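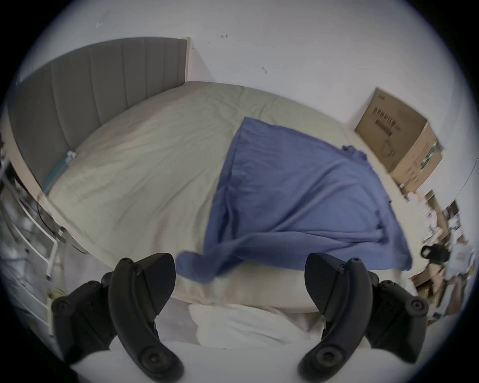
When should you swap your winter tires back in?

Before the first cold week of the season, going by the thermometer and not by the first snow. Once mornings stay under 45 degrees the rubber in a summer or all-season tire gets stiff and your stopping distances get longer, even on a dry road.

OK, so that's the one we get asked most, and yes it's August 2021 and yes it's hot out. But the tire book for fall is open and last year it filled up quicker than we could answer the phone. So, early this time.

How it works at the shop. Call or stop by the counter on Rieger Street, give us the tire size off the sidewall and your plate number, and Ilari Toivonen puts you in the book. No deposit if you already store your set with us. If you need a new set, we take a deposit when the tires are ordered and it comes off the final bill. Simple enough.

Supply is tight. I know everyone is saying that about everything right now. Common sizes for compact cars look fine. Truck sizes and anything 20 inch and up, less so. The distributor won't promise dates past the first shipment, so if you drive a bigger SUV please don't wait until December and then be mad at Ilari. He gets enough of that.

Storage – we have 128 spots in the back rack and most of them renew every year. Renewals go first, then the waiting list. If you moved or sold the car, please tell us! We had 3 sets last spring with phone numbers that didn't work any more, and one of them is still here. Silver rims, five spoke, a strip of blue tape on the valve stem. If those are yours come get them.

Wear. Legal minimum tread and useful winter tread are two different numbers. Most states say 2/32 of an inch. For snow we like to see 5/32 or better, and under that we will tell you so. You can check at home with a quarter – stick it in the groove with Washington's head down, and if you can see the top of his head you're at 4/32 or less, time to start shopping. Check in more than one spot, the inside edge especially, thats where a bad alignment shows up and you never look there.

Age too. The last four digits of the DOT code on the sidewall are week and year, so 3215 is week 32 of 2015. Plenty of tread left on some of those and the rubber is still hard as a hockey puck. Past six years we look closer. Past ten, we won't mount them, sorry.

Alignment check is free with any four-tire purchase through the end of the fall season. Full alignment is extra if it needs one. Pentti Mustonen does those, mornings only, so if you want tires and alignment in one visit ask for an early slot. If you get the last slot of the day you'll be coming back.

Used car corner, quickly. The gray wagon is sold. The little red hatchback is still here, 5 doors, manual, new front brakes and a new battery, $795 off the sticker if you buy before the lot gets repaved. It has a dent in the rear door. Its in the price. Test drives any time we're open, bring your license.

A few people asked about the recall letters going around. If you got one, call the dealer for your brand, not us. Recall work is free at the dealer and we can't do it or bill for it. What we can do is look up your VIN if you don't trust the letter, takes a minute. There are some fake warranty postcards out there too, the kind with FINAL NOTICE in red. Throw those away.

Wiper blades. If they chatter, try cleaning them first, a rag and some washer fluid along the edge. If they still chatter or leave a stripe in front of your eyes, replace. We have most lengths on the wall by the coffee machine and will put them on while you wait, no charge for the labor.

Also, cabin air filters. Pollen was bad this year and the ones we've been pulling out are ugly. If your fan is on high and nothing much comes out of the vents, start there before paying anybody to look at the A/C. On most cars it's behind the glove box and you can do it yourself, the arrow on the filter points with the airflow. Some are a real pain though, and Pentti has opinions on which ones.

Parking lot – repaving is on the calendar but the contractor hasn't confirmed. When it happens, the front entrance closes and you come in off the alley, past the dumpsters. Signs will be up. Please don't leave keys in cars overnight back there, use the drop slot and write your name AND phone on the envelope. Name only doesn't help us much, we have two Mikes with the same truck.

Questions, call the counter or reply to this email. Replies go to the shop inbox, and Ilari reads it first thing and again after lunch.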